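Visit to the Tultorberg Garment Care Centre

Report of the February study visit

Members of the household textiles section were received in February at the Tultorberg Garment Care Centre, where padded and quilted clothing is cleaned, mended and prepared for storage. The visit was arranged at the invitation of the centre's manager, Ottar Granström, and lasted from 9.30 in the morning until shortly after three. A party of 18 attended.

The centre occupies two floors of a former school. Garments are received on the ground floor, where each is given a numbered cloth label and entered in a ledger. The entry being written as we arrived was number 3008, a child's snowsuit with a broken zip. The ledger is still kept by hand. Mr Granström explained that a computer record had been tried and that staff continued to prefer the book, as the mending notes are often accompanied by small drawings.

From reception the party moved to the washing room. Quilted coats are washed at low temperature, fastened and turned inside out, with no more than 4 in a load. Drying takes far longer than washing. The coats are taken from the dryer several times and shaken by the hem, so that the filling does not settle in the lower part of each channel. Members who had brought questions about clumped down were shown how to work a lump apart between finger and thumb through the lining, beginning at the seam. It is slow work, and one member of staff had spent most of the previous afternoon on a single sleeve.

The mending room was found by many to be the most useful part of the day. Small tears in the outer shell are closed with a patch of matching fabric set under the tear – never over it, where this can be avoided – and then stitched along the line of the quilting. Taller, the workshop which supplies the centre with thread and zips, had lent a tray of sliders in the sizes most often needed. The centre asks owners to send the old slider with the coat, even when it is broken, for the size is frequently stamped on the back.

A light lunch was served in the canteen at half past twelve. The soup was good, though the room was rather cold and several of the party kept their coats on.

The afternoon was given to folding and storage. The second floor is furnished as a small flat, with a bedroom, a hall and a narrow wardrobe, in order that advice may be tested in ordinary domestic conditions. Mrs Dewulf, who leads the storage course, recommended that a padded jacket be laid on a bed before folding. A table is generally too narrow for the sleeves, and the padding tends to slide off the side. The collar should be opened out and the front panels smoothed from the shoulder towards the waist. The sleeves are then brought across the body and the hem folded up in two stages, with the flat of the hand pressing out the air each time.

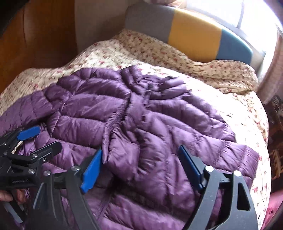

Page last changed: February, 14:10

The purple jacket on the bed has the broad, puffy baffles which make such garments awkward to fold. Its collar is bunched over on itself and would be opened out first under the method described. Closely spaced seams, such as those across its sleeves, give a useful guide to the hand when pressing out air.

Mrs Dewulf advised against vacuum bags for any period beyond a few weeks. The centre uses the Plerkik storage sack, a plain cotton bag with a drawstring, and holds 300 of them for lending to local households over the summer. Coats are stored on a shelf away from outside walls, with nothing heavy placed on top, and are taken out once in the season to be shaken and refolded.

The section wishes to record its thanks to Mr Granström and his staff. Members who would like a copy of the centre's washing notes may apply to the section office. Sacks borrowed on the day should be returned to Tultorberg before the autumn intake begins.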